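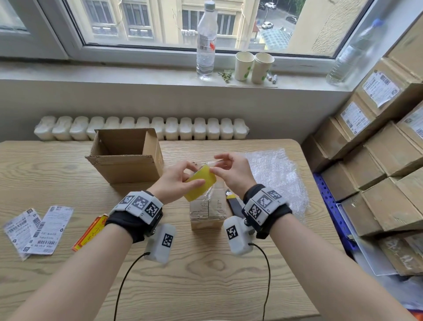 Jeltberg post counter to close in February, parcels move to the Brasier shop

The post counter in Jeltberg will close for good at the end of February. From then on, people in the village who want to send a parcel must take it to the Brasier hardware shop on the main road, where a small desk will be opened next to the paint department.

The decision was made public in a letter which the delivery company Prirar sent to all households in the municipality. The company writes that the rent for the present counter, in the ground floor of the old dairy, has become too high for the number of customers who still come. Letters and stamps will be sold at the new desk too, but the private post boxes will disappear. There are 150 of them, and the people who rent one have until the closing day to empty it and give back the key.

For many in Jeltberg the change is not a big one. The hardware shop lies a walk of five minutes from the dairy, it has its own car park, and it stays open until seven in the evening, while the counter closes at half past four. Those who work in the town have complained for years that they could never arrive in time.

It is different for the people in Chauke, the smaller village on the other side of the river. Until now they could take the bus which stops directly before the dairy. The nearest stop to Brasier is 20 minutes on foot, and a part of that way has no pavement. The village association of Chauke has asked the municipality to move the stop, or to let the bus make one more halt at the shop in the afternoon. The municipality answered that the timetable is fixed until the summer and that the question will be looked at after this.

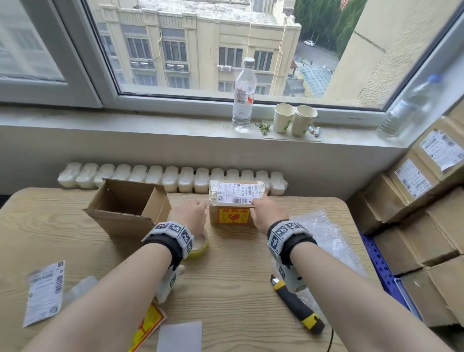

Small sellers are also worried. In both villages there are people who earn something extra with honey, knitted goods, old books or spare parts for bicycles, and most of this leaves the village by post. At the dairy they can bring in a whole trolley of parcels at one time. The new desk will take no more than 25 parcels from one customer in a day, and in the letter it is written that parcels heavier than 20 kilos will not be accepted there at all. For these, the sender has to order a collection at home, which costs extra.

Prirar says that the limit is there because the storage room behind the paint department is small. If the room turns out to be enough in the first months, the limit can be raised. The company has not given a date for this.

The shop itself sees the new task as a chance. It has lost customers to the big stores near the motorway, and it hopes that somebody who comes to send a parcel will also buy a tin of varnish or a packet of screws. Two of the present employees will learn the work at the desk. The two people who now stand behind the counter in the dairy have been offered places at the sorting centre, and one of them has accepted.

What will happen with the rooms in the dairy is still open. The owner of the building has received questions from a dentist and from a bakery – the second would be the first bakery in Jeltberg for a long time. The long wooden counter from the earlier years of the post office, which is protected together with the building, must stay in its place whoever comes in.

In the last week before the closing, the counter will keep its normal hours. Parcels which have arrived but were not picked up by then will be brought to Brasier and kept there for the usual time. It is necessary to show the notice and an identity card, as before. Customers who have ordered their letters to be held during a holiday should check the new address, which is printed on the back of the letter from Prirar. Copies of it can also be found in the library and at the town hall reception.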